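Notes from the Bonetti open evening (student robotics club)

Posted in: Visits

Quick one, typing this up before I forget. Got there at 6, parking full, walked from the Crabtree lot. Club is in its second year, 2 teams, both on the same project: a hand that can pick up household stuff without crushing it. They call it Tekus.

Jaruwan Ratanaporn runs the club and did most of the talking. Good talker. No slides, thank goodness. Budget for the year was $2,460, of which $370 went on tendon cable and replacement screws. She said the screws were the suprise.

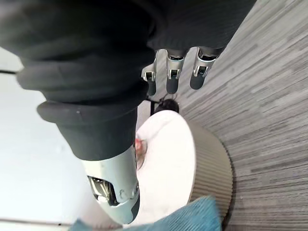
Asked about the sleeves. Sewn by the students, third version. First one snagged in the finger joints, second one was too tight at the cuff. Wanted to know if they wash. They do, cold, hang dry.

Then the grip log. Every student has to do 60 tries with one object before changing any settings, and write down each one. Boring, they all said so. But the log is the best thing I saw all night, misses and all, in pencil. Our kids would change the code after three tries. Going to steal this for Prondik in March.

Open question for me: fingertip pads. They wear out and the team hasn't settled on a material. One girl wants softer, her partner wants thinner. Long arguement, no winner when I left.

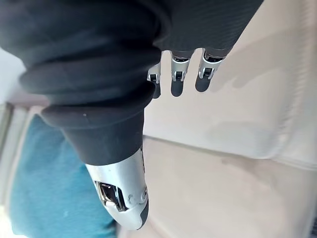

Three metal fingertips just above a pale surface, thumb lower down.

Left at 8:30. Coffee fine, cookies gone by 7. Jaruwan is sending the log template, will post it when I have it. Still need to ask what they pay for the room.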